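Automation at Ikdale: The Linen Room Project

Ikdale runs the linen service for 33 guesthouses in and near Zisusgate. Washing has been mostly automatic for years. Folding, sorting and putting away are still done by hand, and in October the staff handled 1,681 bags.

Skinico is developing a humanoid robot for the folding table. The plan is for it to take the small flat items — cloths, napkins, hand towels — while staff keep the bedding, the repairs and the final check. No jobs are being cut. Shifts will change, though, and the early start at 5 a.m. may go. Several people on that shift said they would miss the extra pay.

Staff have put in 268 comments so far, many of them on table height and who gets to stop the machine. Karimi, the training firm, is writing the new job descriptions from them. 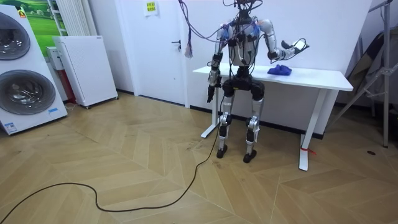 Zisusgate, October — The robot at the white table, left hand open and palm up, with a blue cloth on the tabletop. Cables run up from the shoulders, and a long black one crosses the floor.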